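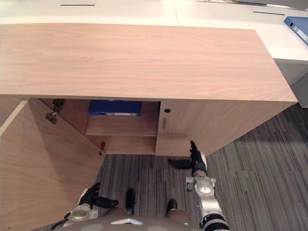

Vulla two-armed robot
Shared equipment, available to book

If you've ever wondered whether a robot could put the office away at the end of the day, Vulla is the machine to ask. It has two arms, five-fingered hands on both of them, and a body low enough to get a good look into an ordinary cupboard. We've had it working on the sort of chores everybody has at home or at work and few people enjoy: opening cabinet doors, getting things off shelves, putting them back, clearing desks.

The short answer on chores is "some of them, slowly, and it's wonderful to watch." The longer answer takes up the rest of this page, along with what you need to know before you book.

What it does well

Two-handed lifting is where Vulla shines. Binders are a lovely test object for this - stiff and flat, wider than a hand, with a spine that's thicker than the opposite edge. One hand gets a corner, the other comes in from the side, and the arms have to agree with each other the whole way up. When we started, they didn't agree very often! These days a binder lying in the open on a desk is a job we'd happily give it in front of visitors.

It's also good at taking its time. A task that a person does in 7 seconds can take Vulla nearly 60, and for plenty of chores that doesn't matter a bit. If the desks are clear by morning, who cares how long it took?

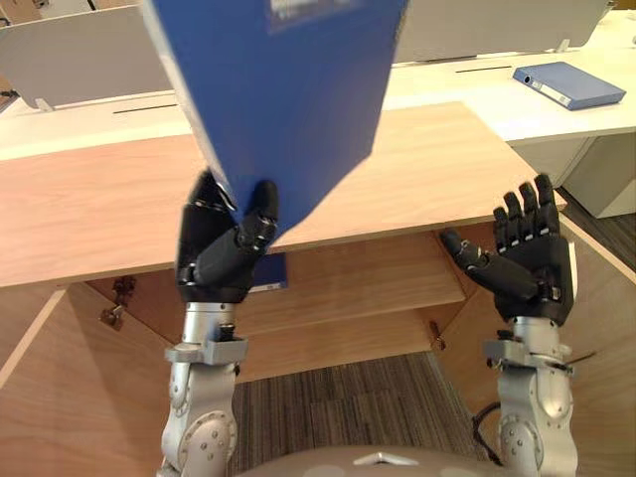
Chores and Handling Group, Desgate Robotics Department

What it finds hard

Cabinets, and we mean plain office cabinets with hinged doors. A slim handle gives those fingers very little to hold, and once a door starts to swing the hand has to follow the curve or let go. Then there's the other side of it: an open door is a new obstacle standing right where the arm wants to be. People lean around it without thinking. Vulla has to plan for it.

Shelves are the next headache. A binder lying flat and pushed well back leaves almost no room above it, so the fingers have to go in low and level, and the robot's own hand blocks its view just as things get interesting. Tariq Bajwa has been trying a version where one hand drags the binder to the front of the shelf and the other waits to take the weight. It's the best idea we've had on this so far and we're all rooting for it.

Soft things are a different story again. Towels, coats and bags are not supported at the moment, so please don't plan a laundry project around this machine yet.
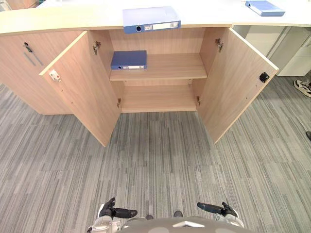 Closing up afterward deserves a mention too. It's easy to think of a chore as fetching the thing, but in a kitchen or a stockroom half the work is leaving the place as you found it, with doors shut and nothing sticking out over an edge for someone to catch with an elbow. We now score a run as finished only when the doors are closed. Our numbers took a dive when we brought that in, and we think they're much better numbers.

Software

Vulla runs on Bellow, our in-house task layer. You give it a list of steps (open, reach, grip, lift, place) and it handles the hand-offs between the arms. You can also drive the arms yourself and save the motion for later. If you've used Bellow on the Tapley bench arm, your old step lists will load, though the grip settings need redoing for five fingers.

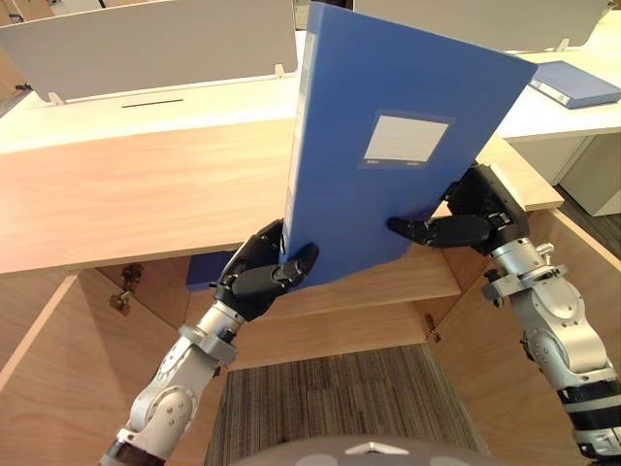

Grip force is the setting to spend your time on. Too light and a smooth cover slides; too firm and a plastic case bows in the middle, and then the arms start chasing a shape that keeps changing. Start low and go up a little at a time. Lungile Chauke keeps a table of settings that have worked for different objects and is glad to share it - do send yours back, including the ones that flopped.

Booking

Sessions: 30 minutes minimum, half a day maximum
Training: required before your first session
Bring: your own objects, rigid, with no glass and no liquids
Floor: low-pile carpet or hard floor only
Next training sessions: March, dates on the booking calendar
Contact: Lungile Chauke (bookings), Tariq Bajwa (Bellow and grip settings)

Page updated 21 February 2024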